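3.2. La charla del entrenador en el descanso

Confieso que empecé este apartado convencida de que lo interesante pasaba en el césped, ¡y qué va! En los 28 partidos que seguí del Inico, el vestuario me dio mucho más juego que la banda. El entrenador del Silari, por ejemplo, gastaba 8 minutos de descanso en hablar de cualquier cosa menos de fútbol (de septiembre en adelante, casi siempre de cocina).
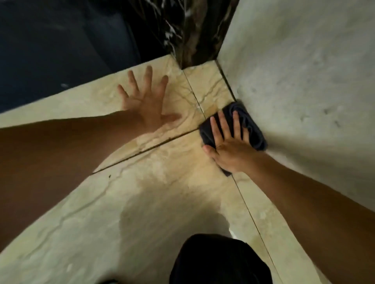
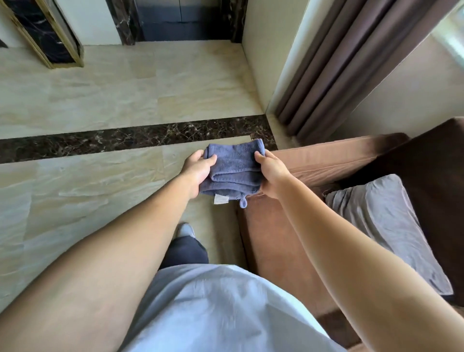

Figura 2. Manos sobre el suelo, una de ellas con un paño gris oscuro, y manos con una toalla doblada.

3.3. Codificación de las charlas

Transcribí 25 charlas enteras y las pasé por la plantilla de Zukow, que me gusta porque separa bronca y broma. Las del Rajput las dejé fuera: se oían fatal.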